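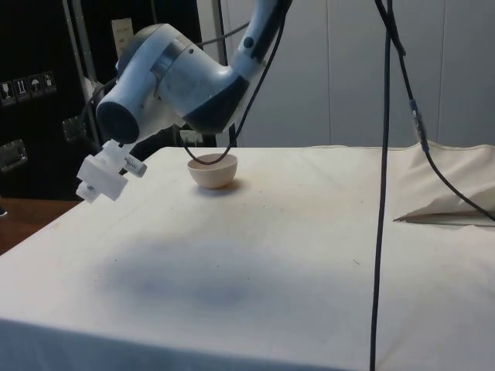

Robot arm over a cloth-covered table.

4. Setting up your Sulla sleep diary

Sulla keeps a record of your nights so your clinic doesn't have to rely on "fine, I guess." 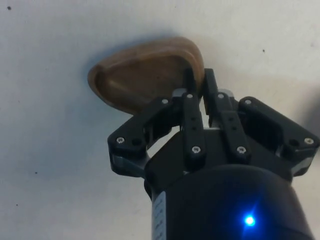 Text: Yamila Painemal | Updated 2023-08-03

4.1 Open Settings and tap Diary.
4.2 Enter the 64-digit clinic key. Yes, 64. Paste it.
4.3 Choose a reminder time. Midnight is allowed, though your clinician may have views.
4.4 Each morning, enter when you went to bed, when you got up and how rested you feel.

Note: The diary holds 921 entries. After that, the oldest are deleted, bad nights included.

Caution: Sulla does not diagnose insomnia or anything else. Do not change a prescribed dose on the strength of a graph, however handsome. If poor sleep goes on for weeks, see a doctor.

To share the diary, go to 4.5, Exporting.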